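Lurnon Bench Teaching Set

Item 143 — Workplace automation / Light assembly and packing

Overview

The Lurnon Bench Teaching Set lets the people who already do a job show it to the machine that will share it. An operator holds a gripper in each hand and does the task at a table in the normal way. The set records the movements of both hands. The recordings are then used to train a Lurnon two-arm bench unit to do the same job with the same kind of gripper.

It is meant for small, mixed work: sorting desk items, filling kits, putting pens and markers into holders, clearing a tray before the next order. Jobs like these change too often for a fixed machine and are dull to do for a whole shift.

What changes for the operator

In most shops the first weeks are spent teaching. Operators take turns at the teaching table in sessions of 15 minutes, then go back to their usual station. We suggest no more than 2 sessions per person per shift. The grippers are light, but holding anything upright over a table gets tiring in the wrists, and tired hands make poor recordings.

No programming is needed at the table. The operator picks up, places, puts back and starts again. Mistakes can be kept or thrown out from the side screen. Keep some of them, especially the ones where the operator drops something and picks it up again.

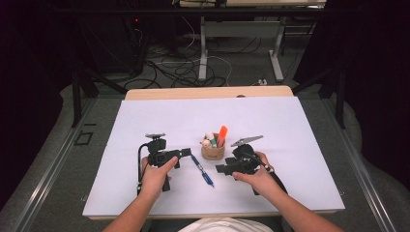

Small objects take the most practice. A pen lying at an angle has to be approached differently from one lying straight, and a holder that already has a few things in it leaves less room for the next one. Change the angle and the order between recordings. If every pen starts in the same spot, the bench unit will expect it there.

Once the bench unit is running, the operator's day is different. There is less picking and more checking, refilling and sorting out the odd item the arms could not handle. Some people like this better and some do not. Plan for it before the arms arrive, and tell the crew early which tasks will stay with them. At the Carroll packing site, operators kept all final inspection and the arms took over holder filling on the second line only.

What is in the set

Left and right hand-held grippers
Gripper cables, 2
Side screen with stand
Clamp for table edge
Spare finger pads, 1 bag
Printed quick guide

The table, work surface and bench unit are sold separately. Any flat, steady table of normal working height will do. A plain work surface in one color gives the cleanest recordings.

Before you start

Run the cables so they hang clear of the work surface and of the operator's forearms. Clear away anything that is not part of the job. Set both grippers to zero on the side screen with the fingers fully closed. Do this again after any drop onto a hard floor.

Long sleeves are fine if they are close fitting. Take off rings and watches on the gripping hand.

Recordings

Plan on 46 good recordings for a simple one-item task. Tasks with several items in one holder need more, and the side screen will tell you when it has enough to try a first run.

Recordings show hand movement and the work area. They are stored under a task name and not under the operator's name. Shops that want to use them for timing or pay should know that the software has no report for this, and we do not plan to add one.

Works with

Lurnon two-arm bench unit
Prosell kit trays, small and medium
Vikel table frames with side rails

Service

Finger pads wear out first. Check them weekly and replace them in pairs. Wipe the housings with a dry cloth and keep liquid cleaner away from the cable ends. Grippers sent in for repair should be packed with their cables attached.

Page updated January 20, 2018. Orders placed now ship in February.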